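I gave up wearing outdoor shoes in the house in January, and I'm only sorry I didn't do it years ago. We'd just had the hall carpet cleaned, at a price I won't repeat to my mother, and I stood there in my muddy boots thinking, well, this is daft.

The first week was a shambles. I kept forgetting my keys, walking all the way back to the kitchen in my boots to fetch them, then feeling guilty and hopping on one leg as if that made it better. My husband Kjell grew up in a house where you'd no more wear shoes indoors than wear a hat in the bath, so he found all this very funny (he'd been quietly taking his off for years and saying nothing!).

Then came the question of what to put on my feet instead. Socks are lovely until you meet a wet patch by the sink. Proper slippers make my feet boil. I tried a felted pair that cost 50 quid and they went bald at the heel before Easter, which I'm still cross about. 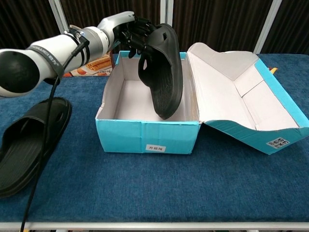
A black slide sandal, held by a robotic hand above an open light-blue shoebox

So I've ended up in slides, the plain sort you'd take to the swimming pool. They rinse clean under the tap, I can get into them with my arms full of shopping, and they do for a quick dash to the bins as long as I wipe them after. Kjell says the bins count as outdoors and I'm cheating. We've agreed to differ.

Visitors are trickier. I don't like ordering people about on the doorstep, so I put a bench in the hall with a basket of spare slippers next to it, and most people take the hint. My friend Hongmei brings her own in a carrier bag. The man who came to look at the boiler put those blue plastic covers over his boots without being asked, and I nearly hugged him.

I still hoover, of course, but the grit has gone from the stairs and the carpet is holding up nicely. Next job is a decent boot tray for the porch, because the old one has a crack in it and leaks all over the tiles. If you've got one you like, tell me in the comments - it needs to fit five pairs and a very large umbrella.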